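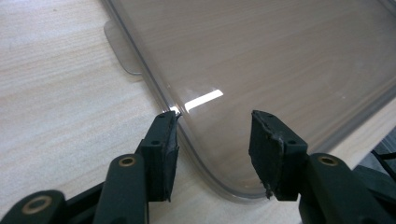
Clear trays and the big sort-out

Posted 09/01/2025

I have a thing for clear plastic trays. There, I said it. Other people collect mugs or sneakers, and I come home with one more see-through tray and then walk through the house looking for a job to give it. This page started as a few notes for my sister-in-law, who was about to redo her craft corner and wanted to know which kinds I'd buy again. It grew a bit!

Most of mine came from Kedo, the little housewares place behind the bus depot (go early, the good sizes go fast). A couple came from Flurkus when they were clearing out the back shelves, and I paid more than 40 dollars for the lot, so please don't tell me if you found them cheaper.

What I look for

A big flat base, first of all. I used to buy the ones with built-in dividers and I always ended up fighting them – my scissors never fit the scissors slot. Now I get a plain tray and put small boxes inside it, and I can move those whenever I like.

Rounded corners are so much easier to wipe out. Glitter lives forever in a square corner. I once spent a whole evening with a cotton swab and a bad attitude.

A smoky gray tint over totally clear, if there's a choice. You can still see the table through it, but it doesn't show every fingerprint from across the room. Glossy ones do throw the ceiling light right back at you, so I keep mine a little to the side of the lamp when I'm sorting beads.

How I use them

Large ones go on the table while I'm working and everything messy stays inside the rim. When it's time for dinner I lift the whole project off and put it on top of the bookcase. It takes me 10 seconds and I don't lose my place.

Smaller ones live in the drawers. I had 14 in there at one point, which was silly, and in October I gave a bunch to the sewing circle at Skillcombe. They're full of bobbins now.

For washing – warm water, a soft cloth, a drop of dish soap. Skip the scrubby side of the sponge. I dry mine with an old T-shirt.

Next up is the hall closet, and I already have my eye on 2 deep ones with lids.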